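Ticket 183 – Le bras droit lâche la porte du four en pleine course
Projet : Nitari (manipulation à deux bras)
Ouvert le : 18 January 2019
Composant : pince droite, contrôleur Fakari
Gravité : moyenne, personne n'a été blessé et rien n'est cassé
État : en cours

Bonjour à tous,

Je reprends tout depuis le début parce que le fil de discussion est devenu illisible, et c'est en bonne partie ma faute (j'ai posté trois hypothèses en une matinée, toutes mauvaises). Donc voilà, au propre cette fois.

Ce qui se passe : on lance la séquence « ouvrir la porte, attendre, refermer » sur le petit four. L'ouverture se déroule bien presque à chaque fois. À la fermeture, le bras droit descend, vient chercher la porte, commence à remonter, et là il se fige ou il lâche. Quand il lâche, la porte retombe avec un claquement pas très agréable. Quand il se fige, c'est pire à mon avis : il garde l'effort pendant un moment, on entend le moteur du poignet chanter, puis le contrôleur coupe tout avec le message « écart de position, axe 2 ».

J'ai fait tourner la séquence 200 fois entre hier et ce matin, en restant à côté avec la main sur l'arrêt d'urgence, et j'ai eu 13 défauts. Tous à la fermeture, tous sur le bras droit. Le bras gauche, lui, n'a jamais bronché.

Ce que j'ai déjà essayé, dans l'ordre :

Redémarrage complet, contrôleur compris. Aucun effet.

Recalibrage du zéro des deux bras. J'y croyais beaucoup, et j'ai eu une longue série sans un seul défaut juste après, donc j'ai crié victoire dans le fil. Deux défauts de suite dans l'heure. Bon.

Vitesse de fermeture réduite de moitié. Les défauts sont toujours là, ils arrivent simplement plus lentement, ce qui m'a au moins permis de voir que la pince glisse avant la coupure. Le message d'écart vient après le glissement. J'avais lu les journaux à l'envers pendant deux jours, je m'en excuse auprès de ceux qui ont cherché du côté de l'axe 2 à cause de moi.

Échange des câbles de signal gauche et droit. Le défaut reste à droite, donc ce n'est pas le câble (et j'ai tout remis en place, rassurez-vous).

Changement d'éclairage. Le panneau Lumico faisait un reflet dans la vitre du four et je soupçonnais la détection de la poignée. J'ai déplacé le panneau, la pose estimée est devenue bien plus stable, et la fermeture rate quand même. À garder malgré tout, c'est toujours ça de pris !

Ma piste du moment, c'est un mélange de deux choses. D'abord le point de contact : le programme vise le bord de la porte avec une marge qui a été réglée sur l'ancien four, dont la porte était plus épaisse. Ensuite l'état du patin au bout du doigt droit. Si le caoutchouc n'accroche plus et que la marge est trop juste, on a exactement ce comportement – ça passe la plupart du temps, et de temps en temps ça dérape.

Pour ceux qui ne sont pas sur place, le poste de travail, porte ouverte puis porte fermée, et une vue depuis un poignet :
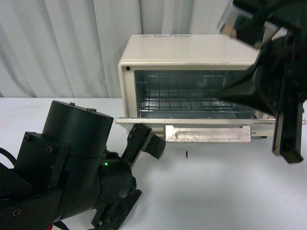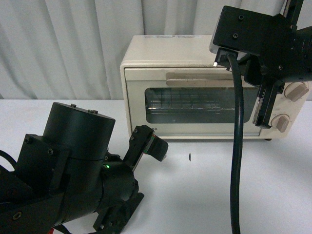
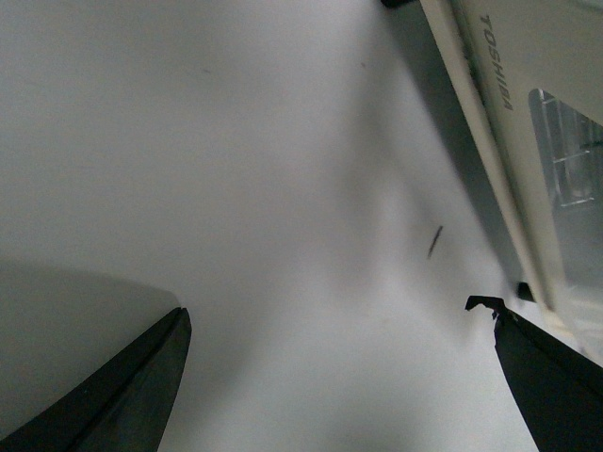
Côté pièces, j'ai écrit à Visser pour un jeu de patins neufs. Ils ont répondu vite mais sans donner de délai, donc en attendant je vais permuter les patins gauche et droit. Si le défaut passe à gauche, on tient le coupable. S'il reste à droite, on reparle de la marge.

Côté sécurité, et là j'insiste un peu : tant que le ticket est ouvert, pas de séquence de fermeture sans quelqu'un à l'arrêt d'urgence, et surtout pas de main près de la porte pour « aider » le bras quand il se fige. Je l'ai fait une fois, par réflexe, et il est reparti d'un coup au moment où j'ai touché la porte. Plus de peur que de mal, mais je ne le referai pas. Le four reste débranché pendant tous les essais.

Il me manque aussi deux informations, si quelqu'un les a sous la main :
– la valeur du seuil d'effort de la pince dans la configuration Fakari d'origine (la nôtre a été modifiée et je ne retrouve pas l'ancienne) ;
– la date du dernier changement de patins, je n'ai rien vu dans le cahier du projet.

Mise à jour, même jour, fin d'après-midi : patins permutés, petite série lancée, un défaut à gauche. Un seul, donc je me calme et je ne crie pas victoire cette fois-ci. Je relance une série complète lundi matin avec l'enregistrement de l'effort sur les deux pinces, et je joins les courbes au ticket dès que je les ai.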